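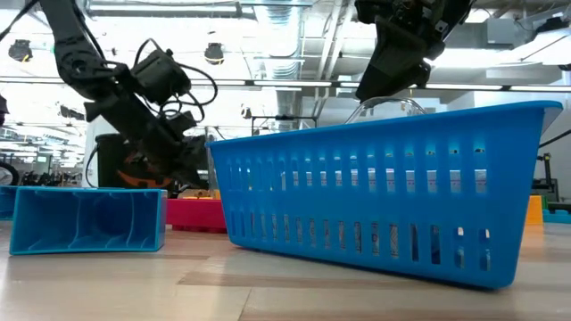
What should you budget for first when you're planning a tabletop setup with two robot arms?

Start with the table, the mounts, and the cabling, get real quotes for those, and only then decide how much is left over for the arms themselves.

1/ I get some version of that question every September when budgets open up, and I always answer in a rush and forget half of it, so I'm finally writing the whole thing down in one place. Grab a coffee. I tend to go on!

2/ Background for the new folks: I do the purchasing for a small robotics group in Lercombe. We're planning a second room over in Fludomcombe, with the same kind of work (picking, sorting, putting things into bins and taking them out again), and I've been living inside that spreadsheet for weeks.

3/ The arms get their own line and everybody looks at that line. Fine. Look at it, enjoy it, then scroll down. Our first quote from Galanis covered the arms and the grippers. Mounts were extra. Power supplies were extra. I read it three times before I noticed, and I do this for a living.

4/ So my first piece of advice is to write back to whoever quoted you and ask, in these exact words, "What do I need to buy from somebody else before this moves?" You'll get a much longer email than the first one. Ours had 14 items on it.

5/ Cables deserve more love than they get. Every joint that bends needs slack, so you end up with big loops hanging off the wrist, and those loops rub and snag and get pinched. I now order spare sets at the same time as the arms. If you wait, you pay shipping again, and you wait again too, with a very expensive arm just hanging there.

6/ Then the table. Please don't put this off to the end the way I did. A light table shakes when two arms move at once, and you'll see it in everything you record. A butcher-block top has been lovely for us, and it takes a clamp well. Get the mounting rails priced with it, same order if you can. Simow quoted us rails and brackets as a bundle and it saved me a whole afternoon of matching bolts. 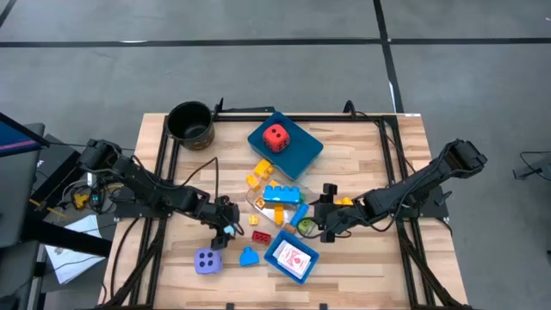 7/ Now the cheap stuff, which I have very warm feelings about. Toy bricks, big dice, plastic bins, trays, a pot, a slotted basket. All of that counts as equipment! Put it in the plan as a real line called "objects" or it ends up on somebody's personal credit card, and then you're chasing receipts in the spring.

8/ Buy a mix on purpose. Clear plastic is harder for cameras than a nice solid blue bin, so you want some of each. Small bricks, chunky bricks, something round, something with a lip. Teodor Grabowska does our shopping runs and has a standing rule to come back with at least one thing that looks annoying to pick up. I've never regretted approving one of those receipts.

9/ Spare gripper fingers. I'd like to say that louder. SPARE GRIPPER FINGERS. They're a wear item, like brake pads. I put down two sets per arm for the year and I'm thinking of raising it for Fludomcombe, where the people will be newer and the bumps more frequent.

10/ Time is a budget too, and I'm bad at this one. Our delivery estimate was nine weeks. Remigiusz Ostrowski, who had set up a room like this before he joined us, told me to plan on 20 and use the wait for the floor, the outlets, and the lighting. I grumbled. The electrician alone took up a good chunk of it, so he's welcome to gloat (he has).

11/ About lighting, since somebody will ask: walk the room at 4 in the afternoon and again in the evening before you sign anything. Strip lights bounce off a pale tabletop more than you'd think. Blinds were a late add for us and I had to move money from the chair line to get them. We have terrible chairs.

12/ What I'd cut if the number has to come down: the fancy bins (regular storage ones are great), the second monitor, the branded tool cart. What I wouldn't cut: rails, cables, fingers, and the service visit in the first year. Training hours stay in too, even when they look soft on paper.

13/ I'm still going back and forth on whether Fludomcombe gets the same arms or the next size up. Same arms means shared spares and one set of habits. Bigger arms means a bigger table, and then I'm back at post 6. If you've run two sizes side by side, tell me how you handled the spares shelf, I'd love to hear it.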